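Seven ways to live with a wooden table

Posted October 22, 2022 by Samer Harb

We bought our kitchen table in May, second-hand, from a couple in Gorkwood who were moving somewhere with carpets. It had survived their children. It has very nearly survived me. These are the things I do to it now, most of them learned the expensive way.

Wipe, then dry. A damp cloth is fine. A damp cloth left in a heap overnight is how you get a pale patch the shape of a damp cloth.

White rings from mugs are usually only in the finish. Put a clean tea towel over the ring, run a warm iron (no steam) across it for a few seconds, lift and look. Be patient. I once wasn't, and we now keep the fruit bowl there.

Dark rings are another matter. They've gone into the wood itself and you'll be sanding, or buying a bigger fruit bowl.

For light scratches, rub along the grain with a little furniture wax on a soft cloth. Walnuts are often recommended. I tried one and had a scratch with bits of walnut in it.

Crisps and peanuts do more harm than you'd think. The grease creeps out of an open packet while you're watching television, and the salt is gritty enough to mark a soft finish when somebody sweeps it off with a sleeve. Use a bowl. My family considers this an affectation.

Anything with a plant in it wants felt pads underneath and a saucer that doesn't sweat. Unglazed terracotta sweats. Lift the pot every so often and check, particularly if someone in the house waters on a whim.

Sticky label residue comes off with cooking oil and a fingernail. Leave the oil on for 3 minutes, scrape, then wash with a drop of washing-up liquid - otherwise you've swapped a sticky patch for a slippery one.

If you do end up sanding, go gently and work up through the grits. I stop at 240. A man in the hardware shop in Farnevholm told me he goes to 3000 on his own table, and I can only suppose he lives alone.
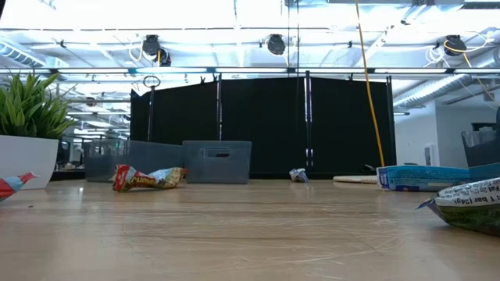
Oil it afterwards in thin coats, with a night between each, and spread the used rags out flat outdoors to dry. Bunched up in a bin they can catch fire by themselves, which is a lot of drama for a table.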